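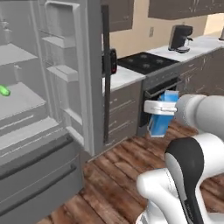
Tuning carton grasps in Kultamska

Load the kitchen task and set the planner to 600 samples per query. Fewer than that and the arm tends to clip the fridge door when it's open.

Step 1. Set the approach
Open grasp.yaml and change the approach vector to match the carton's long axis. Keep finger force low, as the carton model is light.

Step 2. Check the pinch near a corner
Pause the sim over the marble counter and read the wrist pose before you change anything else.

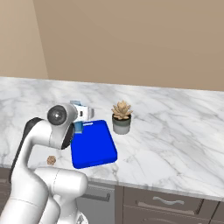 Step 3. Replay and save
Run 249 seeds, then send the log to Ming-te Cheung.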